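5.2 Recording a demonstration by remote control

The sales sheet says anyone can teach the Avard a new task in an afternoon. Plan on longer. The arms copy what you do, including the hesitations, and the software will not tell you which of your takes were bad.

1. Set out the table to match your layout sheet. Clear anything that isn't on it.
2. Put both hand controllers in their cradles and press Home. Wait for the arms to stop.
3. Pick up the controllers and choose Record.
4. Move one arm at a time. Two-arm takes are supported, but we have yet to see one worth keeping.
5. Close the gripper slowly on soft food. The force setting goes up to 2000; start low.
6. Carry the item to the serving tray, open the gripper and back away before you press Stop.
7. Watch the replay at full speed. Delete the take if you fumbled, even if the item got there.

Note: The "Auto Clean" option claims to trim mistakes. Craig Tosh checked it on the Birville set and it kept most of them. Leave it off.

Note: Error 1028 means the controller lost its link. Start the take over; do not resume it.

CAUTION: Keep one person within reach of the emergency stop during every take. The soft stop on the controller is no substitute.
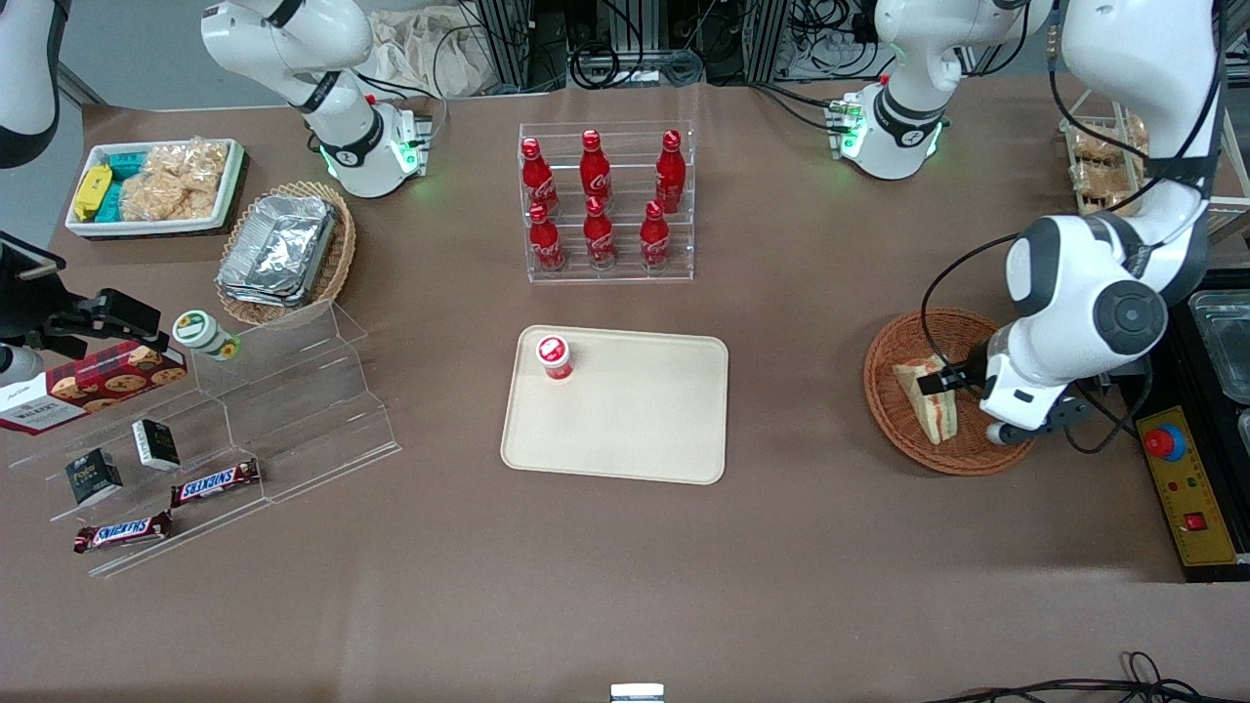
Figure 5. Left gripper closed on a sandwich in the basket, with the serving tray at center.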